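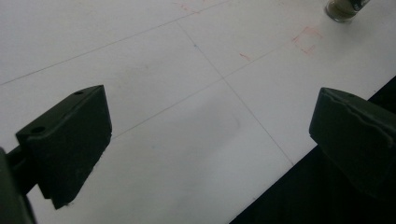 Technology explained | Ages 9 to 12

How does a robot learn to pick things up?

A robot arm does not know what a cup is, or how hard to hold one. It can be given a fixed list of movements, but the list fails as soon as the cup is in a different place. Another method is to give a computer many examples of the job being done and let it work out the pattern. This is called learning from demonstration.

The examples come from people. At the Welden workshop in Grisgate, a person holds a gripper tool in one hand and does the job with it. The tool has two fingers, called jaws, which open and close. A camera on the tool records what is in front of the jaws. In the picture the jaws are dark green, they are open, and there is nothing between them.

One recording of one job is called an episode. An episode has a start, a middle and an end. For picking up a cup, the jaws start open, move to the cup, close on it, lift it and put it down somewhere else.

Why is one episode not enough?

If the cup always stood in the same spot, the computer might learn the spot and ignore the cup. So the person moves things between episodes. Mayuree Wongsuwan, who plans the recordings, asks for 51 episodes of each job before any training begins. The cup starts in 17 different places.

What about the lines?

The white table in the picture has thin grey lines drawn across it, which form a large grid. There are faint red marks too. A grid is useful for this kind of work – it lets a person say where an object should go, and put it there again another day.

What happens to bad examples?

Usa Ruangrit checks the episodes every Wednesday. If the cup was dropped, or a hand covered the camera, the episode is put in a separate folder and left out of the training.

Words to know

Gripper: the part of a robot or tool that holds things.
Jaws: the fingers of a gripper.
Episode: one recording of one job, from start to end.
Training: the stage when the computer looks for patterns in the examples.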